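Sorting Out the Wire Bin: My Project Report for Intro to Shop Practice

Where the idea came from

If you've ever used the electronics bench in our shop, you already know the bin. It's the gray tub on the bottom shelf where all the leftover hookup wire goes, and by November it had turned into one big bird's nest. I needed a piece of red wire for my Dudás amplifier kit, reached in, and came up with a clump the size of a grapefruit. I spent most of a lab period getting one piece out of it. So when we had to pick a small project on improving something in the shop, I wrote "wire bin" on the sign-up sheet before I'd even sat down!

My question was pretty simple. How do you get thin wire out of a tangle without kinking it, and how do you store it so it doesn't tangle again?

What I had to work with

Mostly just the bin, a white table and my own two hands. The bin held 680 grams of wire when I put it on the scale (tub not included). A lot of it came off old Prusport spools that were used up before I got here, and the rest was cutoffs from kits. I also borrowed a label maker, a roll of paper tape and a box of small Zultov zip bags, the kind with the white strip you can write on.

Working on a white surface turned out to be a really good choice. I tried the dark bench first and lost track of the black strands completely. On white you can follow a wire with your eyes from one end to the other, even when it goes under three others on the way.

How I did the untangling

My first try was bad. I found a loose end, pulled, and watched everything else get tighter. Pulling closes up all the little loops, and then you have a knot where before you only had a crossing. I lost a nice long piece of green that way (it had a kink so sharp I could see the copper).

After that I slowed way down. I took a clump no bigger than my palm, set it on the table and sort of fluffed it, lifting and letting go until it spread out. Then I looked for whichever color was sitting on top the most and worked on that one first. It's a lot like pick-up sticks. If the top wire comes away clean, the one under it is suddenly easy, and if you start from the bottom you fight the whole pile.

The other thing I learned is to hold the wire close to the crossing and feed the slack back through. Wire remembers every bend you give it. Some of the pieces had zigzags in them that were probably there for years, and those catch on everything. Pink, red and blue together were a good test for this, with the pink making big loops over to one side and the other two wandering all over and meeting up in the same spot.
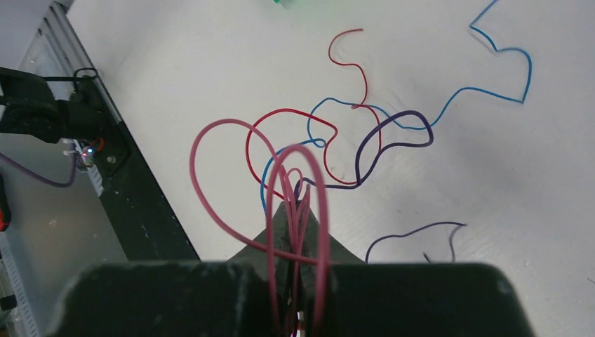 Storing it so it stays sorted

I tested two ways of putting the wire away. For the first one I wound each piece around 4 fingers, wrapped the tail around the middle and dropped it in a bag with others of the same color. For the second I taped each piece flat onto a strip of cardboard. Then I put both sets back in the tub, shook it hard and left it on the shelf for 3 weeks while people used it like normal.

The cardboard strips looked great on day one, but people hated them. You had to peel the tape to get your wire, and then the strip ended up in the trash. The bags did way better. A couple of coils had sprung open, but they were still in with their own color, so it was no big deal to fix them. Very short pieces don't wind well at all, and I gave those their own bag marked "jumpers."

What I'd change

I'd sort by length as well as color. Everybody who came over to the shelf wanted to know if there was a long one, and there was no way to tell without opening the bag. I'd also like to try the Tumero wall rack that the other shop section has, but it costs more than my budget allowed. My budget was zero, plus the bags.

The tub is back on the bottom shelf with the bags standing up like file folders, and there's a sheet taped inside the lid that shows how to do the four-finger wrap. I still have a clump of the really thin stuff in my locker that I haven't finished, and I'm planning to get to it before the final checkout of the bench.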